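Estwood Bench Gallery: Work Surfaces and Containers

The gallery covers small-item handling at the Estwood site. Entries are listed by surface, then by container. Captions are by Elsie Tindall, and the item codes follow the Chisholm catalog. Full-size files are held under folder 463.

1. Bottles in wire basket, marbled top

Entry 787. White wire basket with bottles, on the grey-green tabletop with thin white veins. Wear on the surface shows as pale scuffed spots – one is a narrow white patch toward the upper center. The walls are plain, in grey, bluish grey and pale lavender grey.
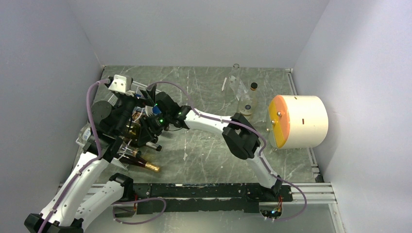 2. Notes on the entries

Surface wear is recorded as found and is not retouched. Containers are named by material first, then by color, so a wire basket is filed under W. Bottles are indexed by container only – brand and volume go in the Sedance sheet, column 18.

3. Corrections and file requests

Send caption errors to Bradley Mottram with the entry number in the subject line. Requests for the May set should quote folder 3408. Older entries use the previous color names and will be updated as they are reopened.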